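Journal of Work and Household Services
Home | Current issue | Archive | For authors | Contact

Aug 6, 2021
By the Flornska Working Life Group

4. Folding work at Drurutdale

4.1 How the work was divided before and after

The laundry service at Drurutdale serves 300 households. Until May of the year before our study, all clothes were folded by hand, either in the central hall or, for clients who pay for the full service, in the client's own bedroom. Home folders, as they are called in the company, then had one task only: to fold, to stack and to put away. Their pay depended on the number of visits and the length of the visit was not recorded.

When the company Ponier was asked to prepare an automatic folding line for the hall, the job of the home folders changed also, although no machine was planned for the homes. The folders were asked to do a part of their garments with a hand-held gripper, so that the movements could later be used to teach the line. The management called this 'a small addition'. The folders themselves did not see it as small. In our interviews, seven of them described it as a second job inside the first one.

4.2 Learning to fold with two fingers

With the gripper, a person has two jaws where before there were ten fingers and two palms. Most of the folders told us that the first weeks were tiring, and that the tiredness was in the wrist and also in the head. A folder who had done the work for many years explained: 'My hands know a jumper. With this tool I must think about the jumper again.' Several participants said that they had to decide where a fold begins, a thing which they had never before put into words.

Knitwear was named as the most difficult group. A shirt has a collar and a hard edge, and the jaws can find it. A knitted garment gives way, and its layers lie on each other so softly that the tool may take one layer or two. The surface under the garment matters too. In the hall there is a flat table, but in the homes the folders mostly use the bed, and a plush blanket moves together with the clothes. Figure 3 shows such a situation, with the jaws open at both sides of the middle of the garment. 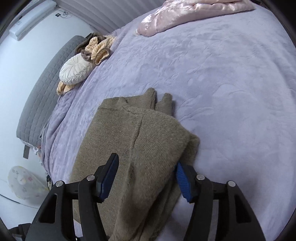 Figure 3. Home folding with the hand-held gripper: a folded knitted garment on a plush blanket.

The ridged pads at the fingertips were mentioned often. Some folders trusted them, others were afraid that they would pull a thread in the client's clothes. This fear is not only technical. In the home service the folder answers for the garment — the tool does not. The company has a rule for damage in the hall, but at the time of our interviews no rule had been written for damage made with the gripper in a home.

4.3 What is counted and who sees it

In the period of the study, the folders recorded 1,692 folds. Of these, 403 were rejected by the office and had to be done again. The folders received only the word 'rejected', without a reason. This was the point on which we heard the strongest feelings. One participant said that in all her time in the service no client had ever sent back a pile of clothes, and now a screen sent back her folds each day.

The private character of the bedroom is a related question. A folder who works by hand sees the room and forgets it. A folder who records also brings a part of the room to the office: the bed, the cushions, the things left beside it. Clients had signed a consent form, but the folders were the ones who had to explain it at the door, and they had been given no time for this in the visit plan. Two of them had made their own habit of asking again before every recording.

Zúñiga, the firm which made the visit plan, added extra minutes per visit after the folders complained. The change was welcome, yet the pay was still calculated by visit, so the longer day was not paid.

4.4 New skill, old position

We find that the folders gained a knowledge which the company needs. They can say why one fold holds and another one opens. Some were invited to the hall to look at the first tests of the line, and they spoke of this day with pride. Their job title and pay group stayed the same, however, and in the papers that we were allowed to read, their work with the gripper is listed under 'equipment'. The next section looks at how the workers in the hall understood the same change.

Contact the editors | Copyright Journal of Work and Household Services | Back to top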